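The Winstead Reading Journal
From Nallton Paper Goods

If you are the sort of person who finishes a novel at midnight and has forgotten the heroine's name by breakfast, we made the Winstead for you. It's a hardback journal for keeping track of what you read, and it has been the best-loved thing in our little shop ever since we first put it out one rainy May.

Each book gets a two-page spread. On the left there's room for the title, the author, who recommended it (or who pushed it into your hands and wouldn't take no for an answer) and the dates you started and finished. The right-hand page is lined and left to you. Some of our customers write proper reviews, some copy out favorite sentences, and one dear woman wrote to tell us she only ever draws the hats.

At the back you'll find 17 pages for book club notes, with space for the questions you meant to ask and the ones that came up once everybody had stopped being polite. After those comes a long wish list, and a lending record so you can remember who has your good copy of that Victorian ghost story. 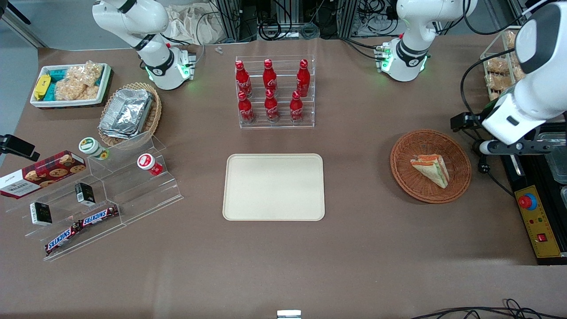 Book clubs are where the Winstead really earns its keep, and we hear from new ones all the time. The cover wipes clean with a damp cloth, so you can leave it on the table with the refreshments and not fret. A tray like the one in the photo, with its clear bags of golden crispy things and the teal packets beside them, is just what we had in mind — greasy fingers and good conversation tend to arrive together! The paper inside is thick enough for most fountain pens, though a very wet nib may show through a little.

The journals are sewn so that they lie flat, which Bevan Lowther, who designed the layout, insisted on from the very first sample. He went through almost 30 versions of the rating box before giving up on stars altogether. There's a short blank line in its place, and you can put whatever you like on it.

Details
Hardback, sewn binding, 2 ribbon markers
Cream lined paper
Elastic closure and back pocket
Colors: Flandum Green, Oxblood, Ink Blue

Gift wrap is free, and we're happy to tuck in a handwritten note if you leave the words in the box at checkout. Orders for a whole book club can be sent in one parcel or to separate addresses. Just let us know which you'd like, and please spell out all the names for us, as we do write each one on the card by hand.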